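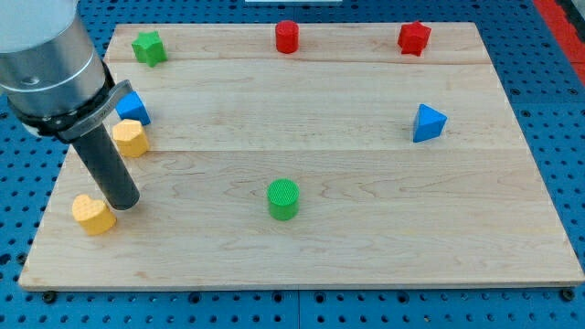
プレラノ・クリケットクラブ 9月定例ミーティング議事録

時間:19時〜20時40分
場所:カンダサミ会館 2階
進行:チャンドラセカール・カルタ(主将)
記録:広報係

1.前回議事録の確認
修正なしで承認。

2.ストルニク遠征の振り返り
初戦は162対158で勝利!最終オーバーまでもつれた試合で、報告の途中から全員が身を乗り出して聞いていました。カルタ主将の64得点はチームの今季最高。本人からは「後半、走者の声がよく通っていた。あれで二点目を迷わず走れた」とのコメントがありました。
2戦目は逆に序盤で4ウィケットを失い、70点でオールアウト。打順を前の試合から三つ動かしたことについて意見が分かれ、かなり長く話しました。
・上位3人は固定したほうが落ち着く、という声が多数。
・若手からは、5番以降は相手の投手を見て決めてほしいとの希望。
・スピンへの対応は全員の課題。練習で重点的に扱う(議題4へ)。
なお、相手クラブのみなさんが試合後に用意してくれたカレーが本当においしかったので、お礼状を送ります。文面は広報係が作成。

3.スケセッティ杯の参加について
今年は40オーバー制で開催されるとの案内がありました。普段の20オーバーとは体力も組み立てもまったく違うので、ぜひ挑戦したいという意見が次々に出て、賛成多数で参加を決定。初参加です!
・登録メンバーは15人まで。希望者は次回練習までに主将へ連絡。
・投手の割り振りは一人8オーバーが上限。主力3人に加え、あと二人は長く投げられる選手を育てたい。
・審判講習を受けた人が現在一人しかいないため、追加で二人を募集。その場で一人手が挙がりました。ありがとうございます。
・移動は乗り合わせ。車を出せる人は早めに申し出てください。

4.練習メニュー
前半をスピン対策、後半を守備にあてる。内野の返球は前月に比べて見違えるほどよくなっていて、遠征でもランアウトを二つ取れました。この調子で続けましょう。
ネットの張り替えについては見積もり待ち。張り替えまでは、左側のレーンで速球の練習をしないこと。
開始時刻を30分早める案は、仕事帰りの人が間に合わないため見送り。早く来られる人で先にキャッチングを始めておく形にします。

5.体験会
秋の体験会は、バットを初めて握る人が対象。やわらかいボールを使い、最後に6人ずつのミニゲームを行います。前回はこのミニゲームが一番盛り上がったので、今回は時間を長めに取ることで一致しました。子ども用のパッドが足りないため、2組購入(承認)。
チラシの下書きを回覧。「ルールを知らなくても大丈夫」の一文をもっと大きく、との意見があり、修正して再度回覧します。

6.その他
・スコアブックの記入係を交代制にする。やってみると試合の見え方が変わって楽しい、と経験者から強い推薦あり。
・会館の鍵は使用後その日のうちに返却。
・チームの帽子は紺で追加注文。サイズの申告がまだの人は広報係まで。

次回の議題(予定)
スケセッティ杯の登録メンバー発表、ネットの見積もり、体験会の役割分担

以上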